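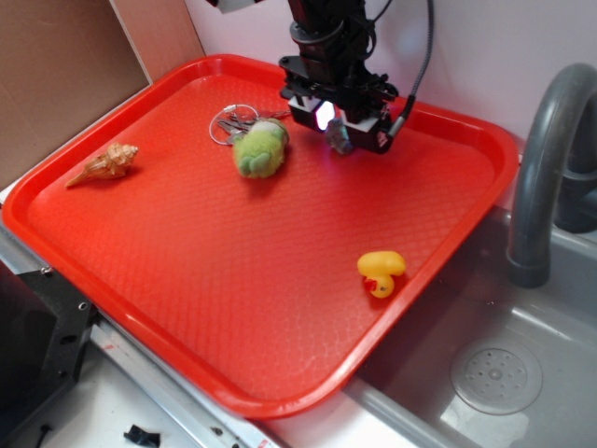
Skotus Announces Voluntary Field Correction for Pruma Tabletop Robot Arms

Gripper may keep closing after the stop command; customers asked to install update 31 and check the cable connector

VALTDALE, 9 August 2021 - Skotus, the maker of the Pruma line of tabletop robot arms, today announced a voluntary field correction for all Pruma arms delivered with the parallel gripper. In certain conditions the gripper can continue to close for a short time after the operator has given the stop command in the software. The company has received three reports of this behavior from customers. No injury has been reported. In one of the three cases a glass sample holder was broken.

The correction concerns 192 arms in use at research laboratories, schools and small workshops. All registered owners were informed by e-mail before the publication of this release. Owners who bought a Pruma arm second-hand, or who received one from another department, may not be in our records and are kindly asked to contact us.

What happened

The first report came from a laboratory which used the arm for picking small household objects from a tray. The operator pressed stop in the control window while the fingers were closing on an object. The arm itself stopped in its position as it should, but the fingers continued to close until they reached the force limit. The operator then used the emergency stop button, and the gripper lost power immediately.

The second and third reports described the same behavior with different objects. In both cases the arm was working close to the surface of a tray, and the cable to the gripper was bent more strongly than our installation guide allows.

Our engineers repeated the fault at our test site in Mangundap. It took many attempts. In a series of 500 grasps with a cable bent on purpose, the fault appeared only when the connector at the side of the gripper was not fully seated. With the connector in correct position and the cable in a wide loop we did not see the fault, but we do not consider this a sufficient answer for our customers. A stop command must stop the fingers also when the cable is not perfect.

The cause

The gripper receives its commands through a single cable. When the contact is interrupted for a moment, the stop command can be lost. The gripper controller in its present version keeps the last command it has received, and if this command was "close", the fingers go on closing. The arm controller did not check if the stop command was confirmed by the gripper. This was a mistake in our design, and it was not found in our tests before delivery because those tests were made with new cables only.

The emergency stop button is not affected. It removes power from the arm and the gripper directly and does not depend on the cable signal. In all three reports it worked correctly.

What owners should do

Skotus asks all owners of a Pruma arm with parallel gripper to do the following before the next use:

Switch off the arm and disconnect the power supply.

Look at the connector on the side of the gripper. Push it in until it clicks. If it does not click, or if the plastic of the connector is damaged, do not use the arm and write to us for a replacement.

Check that the cable hangs in a free loop along the arm and is not pulled tight in any position, including the lowest one. Do not fix it with tape to the finger mounts.

Install gripper update 31. The update is free and can be loaded through the usual service menu.

After the update, run the stop test from the same menu with the fingers empty. Both fingers must stop at once. If the result is "not confirmed", please repeat the test one time and then contact the service desk.

Until the update is installed, hands must be kept away from the fingers whenever the arm has power, also when the software shows that the arm is stopped. Objects should be placed and removed only after the emergency stop button is pressed. We ask teachers in particular to follow this point, as students often reach in to correct an object which has rolled or tipped over.

What the update changes

With update 31 the gripper must receive a regular signal from the arm controller. If the signal is missing, the fingers stop and hold their position. They do not open by themselves, so a held object will not be dropped. The arm controller now also waits for a confirmation of every stop command and shows a red message if it does not arrive.

Some customers have asked if the update makes the gripper slower. The closing speed and the force limit are unchanged. Users with a poor cable contact may however see more interruptions than before. Please do not switch off the message in this case - it means that the cable or the connector needs attention.

Programs that were written for earlier versions will continue to work. Programs which send commands directly to the gripper, without the arm controller, must be changed so that they send the regular signal too. A short technical note on this subject is available from the service desk.

Replacement cables

Skotus will send a new gripper cable with a locking connector to every registered owner, free of charge, starting in August. The new cable is longer than the present one and includes a clip which keeps the loop at the correct distance from the arm. It can be mounted by the owner with a small screwdriver. Customers who prefer to have it mounted by us can send the gripper to Valtdale, and we will pay the shipping in both directions.

New Pruma arms have been held back at our warehouse and will be shipped only with the update and the new cable installed. Customers who are waiting for an order will receive a new delivery date in writing.

Skotus regrets the trouble this causes. We thank the three customers who reported the fault and who sent us their log files, which helped us very much to find the cause.

About Skotus

Skotus develops and builds small robot arms and grippers for research, education and light workshop tasks. The company has its head office and production in Valtdale and a test site in Mangundap.

Contact for press and owners

Skotus service desk, Valtdale. Please have the serial number of your arm ready. It is printed on the underside of the base plate.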